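## Section 4: Setting up the self-serve snack table

You've got the table up and wiped (section 3), so now we get to the bit I like, putting the food and drinks out.

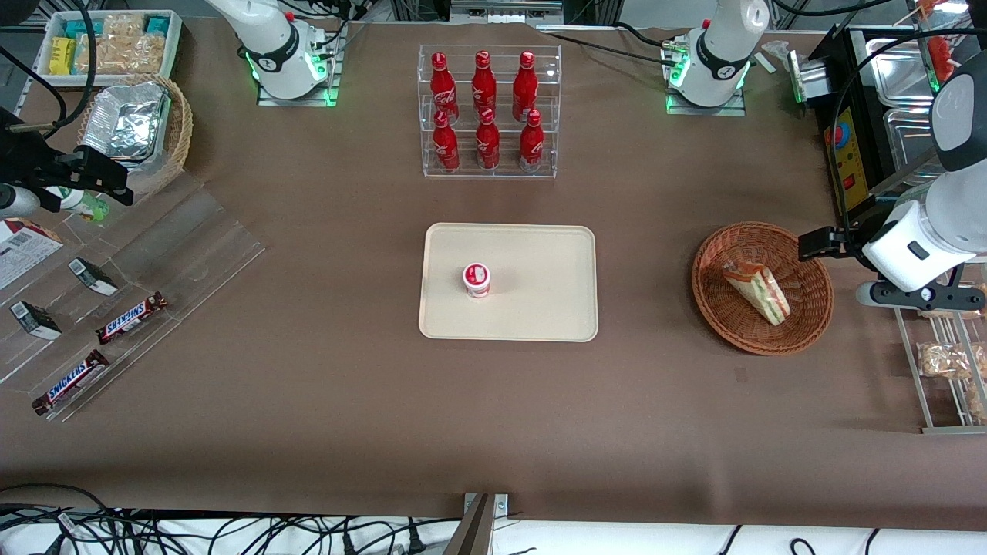
I've set this table up in hotel foyers, in training rooms, once in a corridor at Pelulville where people had to turn sideways to get past, and the layout has stayed pretty much the same the whole way through. Rack at the back, tray in the middle, basket to one side. If you learn it that way you can do it half asleep, and for the early Cadorville runs you probably will be!

I'm writing as the person standing behind the table looking after it, but all the lefts and rights below are from the customer's side. Walk round and stand there before you start. I still do.

### 4.1 What comes out of the crate

Every Vlachopoulos snack crate should have:

- the clear two-tier rack, in its cloth bag
- the beige tray
- the round woven basket
- tongs, in a sleeve
- price cards and the little stands for them
- two cloths (the blue one is for the rack only, please)
- the chilled bag, packed separately and signed for

Tick them off on the Zutelon sheet before you unpack anything else. If the rack's missing, ring me before you improvise. Someone once stood all the drinks in a row along the front edge and we were picking them up off the carpet until lunch.

**Note:** The crate weighs more than it looks, mostly thanks to the drinks. Lift it onto a chair first and unpack from there.

### 4.2 The rack

The rack goes first, while there's nothing in front of it to knock over.

1. Take it out of the bag with both hands, one on each side. Don't pull it up by the top shelf.
2. Wipe it with the blue cloth, dry. Fingerprints show up badly on clear plastic, and so do scratches, so no paper towel and no spray.
3. Stand it at the back of the table, in the middle, with the lower tier facing the customer.
4. Press gently on each corner. If it rocks, slide it along a bit until it doesn't. Folding tables often have a dip near the join.
5. Leave a hand's width, some 100 mm, between the rack and whatever is on either side of it. You'll want to get your fingers in there later when you top up.
6. Fill the upper tier first, then the lower. Bottles go in upright with the logos turned to the front.

About those logos. I know it seems fussy, but a row of slim bottles with the writing all facing the same way looks cared for, and a row with one turned backwards looks like somebody's put it back. With the Coke bottles the writing runs down the side, so just line it up with your nose and move on to the next.

**Caution:** One deep per slot, always. Never stack a bottle on top of another and never lay them flat across a tier. The tiers are made for standing bottles, and a rolling one takes its neighbours along for the ride.

**Note:** One kind of drink per rack is plenty. If the client's asked for two kinds, ask for a second rack on the booking form and set it on its own table. Mixed rows get muddled within ten minutes and you spend the morning sorting.

### 4.3 The tray

The tray sits right in front of the rack, long side towards the customer, and it's for small chilled things: yogurt, custard, pudding cups, that sort of size.

1. Check the underside for grit before you put it down. It scratches tables, and we've paid for one.
2. Centre it on the rack. I line up the middle of the tray with the gap between two bottles, whichever looks right.
3. Leave enough room in front for a price card.
4. Bring out one cup and put it a little to the left and a little back from the middle. That's your starter.
5. Check the lid's sealed and the date's good, and turn the label round to the front.
6. Add more from the starter outwards, with a finger's gap between cups.

Now, how many to put out is up to you and the room. For a short tea break with 40 people I'd fill the tray. For an all-day thing where folk drift past in ones and twos I start with very few and keep the rest in the chilled bag, and I'm quite happy with a tray that's mostly bare. Nerys Rosser, who trained me, filled hers to the rim every single time and we argued about it all the way home from more than one job. Her tables did look gorgeous. My yogurts stayed colder.

**Caution:** The tray doesn't keep anything cool. Write the time on the sheet whenever chilled cups go out, and follow the time limits on the food safety card in the lid of the crate. If you've lost track of how long a cup's been sitting there, it goes in the bin.

**Note:** Please don't use the tray for loose change, pens, your phone or the tongs. The rim makes it very tempting.

### 4.4 The basket

The basket is for wrapped sandwiches, and it goes on the right of the tray. Most people reach with their right hand, so a basket on that side keeps their sleeves from trailing over the yogurts.

1. Shake the basket out over a bin. There's always a crumb or two down in the weave.
2. Run your palm round the rim and feel for loose ends. A sharp bit of wicker will go straight through sandwich packaging. Tuck it in or swap the basket.
3. Set it down to the right of the tray, close but not touching.
4. Put sandwiches in by the packaging edge, not by squeezing the middle. Wedge packs crush easily, and then the filling ends up all against the plastic and no one wants it.
5. Lay the first pack flat towards the back left, point outwards, so the bread and filling show from the top.
6. Work round from there, points out, like slices of a cake.
7. Stop when the bottom's covered. A second layer is okay if the break is short and the crowd is hungry. Never a third.

I get asked why we don't stand them up, shop style. You can if the basket's full, and it does look smart, but as soon as two or three have gone the rest fall over and slide about. Flat is kinder to everybody.

**Caution:** Check every label for allergens and keep it readable. If a label has come off, don't guess from the filling. Pull the pack and note it on the sheet. The meat-free ones get their own basket if you've been sent any - it's on the booking form under "extras".

**Note:** Unwrapped food never goes in the basket, and that includes fruit. There's a bowl for fruit (section 6).

### 4.5 Price cards and the space in between

Cards go in front of the thing they're for, slightly to the right, so a hand coming in doesn't flick them over. If it's a hosted event and everything's free, leave the cards in the crate and use the "Help yourself" one.

Keep the rest of the tabletop clear as far as you can. I mean cloths, tape, lids, your coffee. People need somewhere to put down a bag or a cup for a second while they choose, and if you don't leave them a place they'll use the tray.

Any cables running to or from the table should go off the back, never the front, and be taped down where they reach the floor. The venue will usually do this if you ask nicely. If they won't, there's a roll of tape in the side pocket.

### 4.6 Last look before you open

Go round to the customer's side again, take a couple of steps back, and check:

- [ ] rack steady, bottles upright, logos to the front
- [ ] tray level, cups sealed and in date
- [ ] basket to the right, sandwiches point out, labels readable
- [ ] time out of the chilled bag written on the sheet
- [ ] cables off the back and taped
- [ ] nothing of yours on the table!

From crate to last look takes me 13 minutes on a good day. Your first one will be a lot slower and that's fine, just get there earlier.

### 4.7 Topping up

1. Wait for a gap in the queue. Reaching across somebody with an armful of cold bottles isn't a great look.
2. Rack: move what's left forward to the lower tier and put fresh ones on the upper.
3. Tray: older cups to the front, new ones behind.
4. Basket: lift it off the table and fill it out of the way, older packs on top, then bring it back. Don't drop packs in from above.
5. Update the sheet.

If a bottle's been dropped, even a short way, put it aside and don't sell it. I had one go off in January in a very quiet meeting and I can still see the face of the man in the front row.

### 4.8 If something's not right

**The rack keeps creeping backwards.** Table's on a slope, or it's damp underneath. Dry it and try again. Swap the table round end for end if that doesn't do it.

**Cups slide when the tray's moved.** Don't move it loaded. Take them off, shift it, put them back.

**Condensation on the sandwich packs.** Usually from coming out of the chilled bag into a warm room. Pat the outside dry with the white cloth and check the label hasn't lifted.

**Everybody's queuing from the wrong end.** Oh, this one. Move the "Help yourself" card to the end you want them to start from, and if you still get a tangle, swap the basket to the other side and let them have their way.

Packing down is in section 5. Do the basket first.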